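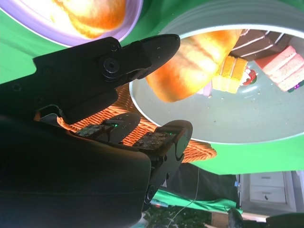
3.2 Planning the purchase of a gripper cell

Complete this section before placing an order. Prices exclude carriage and VAT.

1. List the items the cell is expected to handle. Record the widest, the softest and the heaviest. Bread rolls and slices of layer cake on a plate must be entered separately from rigid goods, as they decide the finger pads.

2. Decide whether containers will be handled as well as their contents. A woven basket is normally taken by the rim, with one finger inside and one outside. Allow for the added reach in step 4.

3. Select the finger set. Tactile pads are priced per finger and are not included with the Sanside base gripper. The base gripper is 1,838 per unit. Order 2 spare pads with each gripper.

Note: pads cannot be added later to fingers supplied without the pad recess. The whole finger must be replaced.

4. Measure the table. Mark the positions of plates, bowls and baskets at full size on paper and lay the paper on the surface. Check that the arm can reach each position with the gripper tilted.

5. Choose the table covering. A plain cloth in one colour is sufficient for most work. Budget for a second cloth so that one can be laundered.

Caution: a loose cloth may be drawn into the fingers when they close near the surface. Clip the cloth at all edges before the arm is powered.

3.3 Gripping a container by the rim

Use this check during a supplier demonstration, before the finger set is agreed.

1. Place the empty container on the table and mark its outline with tape.

2. Close the fingers on the rim at the lowest force setting.

3. Raise the container clear of the surface. Watch the rim for bending. Woven sides give more than moulded ones and may need the wide fingertip (Endisell pattern).

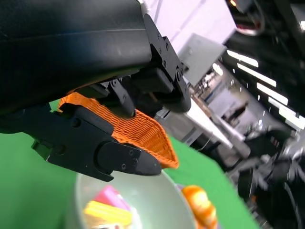
Text: Manaia Hapeta, Ruawai office
Revised 17/09/2019

4. Repeat with the container at an angle, next to a filled bowl. Record the smallest gap at which the arm passes without contact.

5. Lower the container and open the fingers. If it comes to rest outside the tape, repeat from step 2 before altering the force.

Note: enter failed attempts on the check sheet as well as successful ones. Lomley will not revise a quotation without them.

3.4 Running costs

Set aside 3,000 for the first year, to cover pads, cables, fasteners and one service visit. Food items used in trials are charged to the department carrying out the work.

Replacement cable sets are 97 each. Check the routing of any cable that hangs below the table edge and secure it clear of drawers and feet.

Orders received after the end of November are invoiced at the following year's prices.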